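Went to the open day at Rernley last October and never wrote it up, so I'm doing it now. Short thread.

They make grippers and the software behind them. The visit was one long room upstairs, desks down both sides, gray carpet. I signed in as number 188 and got a paper badge that fell off on the stairs.

Octavio Zapata ran the demo I spent the most time at. The topic was handling smooth plastic parts, the kind that slide out of a hard finger if you close on them a little off center.

Their approach is a knitted cover over the finger. I had read about fabric covers but had not been close to one in use.
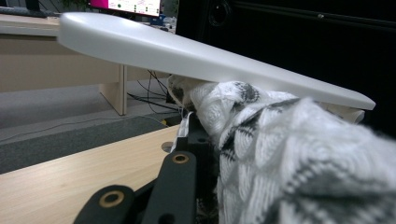
Javiera Bustos

The part in the grip there is white matte plastic, wide and rounded at one end and thin at the other. The knit is patterned, gray and charcoal on white. You can make out the separate loops of yarn.

I asked Octavio about wear. He said the cover is treated as a consumable. They log the number of grips and change it on a schedule. The one he had been testing before this was pulled at 349.

Someone behind me asked about fibers getting into the product. Fair question. He said they would not offer it for food or medical work, and that Plemska, who they are doing a trial with, only needs it for housings.

The linkage behind the finger is plain black arms with brass-colored bushings. Easy to follow by eye, which I liked. Octavio said the bushings are the part he gets asked to quote for most.

We were allowed to try the hand tool ourselves. I got 2 turns. First one I came in too steep and let go. Second one I picked up the part and put it down where he told me to.

Brenda Sepúlveda gave a talk after lunch on how they record the practice runs. It was mostly slides and I could not see them well from the back. She said she would post them. I have not found them yet, so if you have a link please reply with it.

Parking is bad. Take the bus if you go.

Recent posts
Notes from the Prikon warehouse tour
Cable routing on a small arm, part 2
Navarrete controller: first week
What I keep in my bench drawer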